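Wutov Pacer on the track – gallery
February | By Sandro Fontana

Wutov builds the Pacer for running clubs and school teams. It is a legged robot that follows a lane at a set speed, and a runner keeps up with it or doesn't. Trotier rents it out by the half day, with one technician, a spare battery and a tablet for setting the splits. I booked it for a morning session to see if it would suit a club like ours, which has 50 members and a small budget.

The pictures come from the robot's forward view, the one the operator sees on the tablet. Anyone thinking about renting should know what that view is like, as it is the main thing you have to go on when the robot is on the far side of the oval.

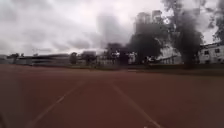 Open lane, with trees and a few buildings beyond the track. The two white lines fade out before they meet.

Setup took 19 minutes from opening the case to the first lap. Most of that went to marking the start point and entering the lane number. You can program even pace or a different split for every lap. We used even pace for the 1000 meter repeats and a simple step-up for the last set.

The technician, who came over from the Trotier depot in Chuensuk, asked us to keep the lane next to the robot free. That is a fair request, but it matters if you share the track with another club. Plan on an early slot.

The live view is soft at speed. Lines and large shapes come through, small things mostly don't. I would not rely on it to spot a water bottle in the lane, and the rental agreement asks for a person at trackside with the stop button at all times.

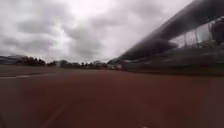
Alongside the grandstand. The roof and the near part of the track blur the most, the horizon much less.

The half-day rate we paid was 723, with delivery included. A full day costs more but comes with a second battery. Trotier also offers the Tumance plan, a monthly package for clubs that want the robot every week – we did not try it.

For a group training for one distance, I think a half day now and then is worth the money. For mixed groups it is harder to justify, as the Pacer runs one speed at a time and somebody is always waiting. The tablet menus also need work. Changing a split takes four screens, and the back button drops your last entry.

Contact: Sandro Fontana, gallery and reviews | Copyright Sandro Fontana, all rights reserved | Back to top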